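Vundstead Household Water Use Diary Collection

Data card and README

Overview

The Vundstead Household Water Use Diary Collection contains self-reported records of domestic water use from 512 households in the Vundstead and Cetham supply areas. Participating households kept a paper or online diary over a two-week period and recorded each use of water by room, purpose and time of day. The collection is intended for researchers, local government officers and students working on residential demand, drought planning and water-saving behaviour.

Contents of the release

households.csv: one row per household, with dwelling type, number of occupants, garden size band and rainwater tank ownership.
diary_entries.csv: one row per recorded use.
codes.txt: the full list of purpose codes and room codes.
questionnaire.pdf: the entry questionnaire as issued to participants.

Of the 512 households, 173 have a rainwater tank connected to at least one indoor fixture. Tank water and mains water are coded separately in the source column. Where the participant did not know the source, the value is U.

Recording of kitchen uses

Drinking, cooking and washing up are coded separately. Participants were asked to enter drinking water by the cup or glass and to leave conversion to litres to the project office. The standard conversion is given in codes.txt and should be cited wherever volumes are reported.

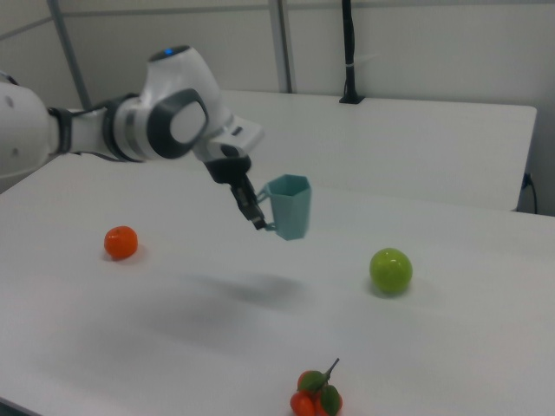 Page last changed: September, by M. Sang

Uses shorter than one minute at a tap, such as rinsing a cup or a toothbrush, carry the purpose code S (short use). Volumes for code S are estimated from the tap type recorded in the entry questionnaire and are flagged in the est column. Users who require measured volumes only should exclude all flagged rows before analysis.

Collection and processing

Diaries were distributed and returned through the Cetham office. Paper diaries were keyed twice by separate operators and discrepancies were resolved against the original page. Coding was supervised by Awuor Kinyua, and the questionnaire was prepared by Theresia Zaugg. A total of 529 diaries were returned; those with fewer than seven completed days were withdrawn prior to release.

Known limitations

Renters and single-person households are under-represented. Garden watering is likely to be under-reported on days when water restrictions applied. Entries made after 10 pm were often assigned by participants to the following day, and no correction has been attempted. Leaks are not recorded.

Privacy

Names, street addresses and customer numbers have been removed. Locality is reported at supply area level only. Users must not attempt to identify any household or to link the collection with billing records.

Licence and access

The collection is available at no charge for non-commercial use. Applications are assessed by the data custodian, Dennis Mbwambo, and are processed each Tuesday. Corrections to the data or to this document should be sent to the project office, marked for the attention of Manee Meesuk, with the file name and row number.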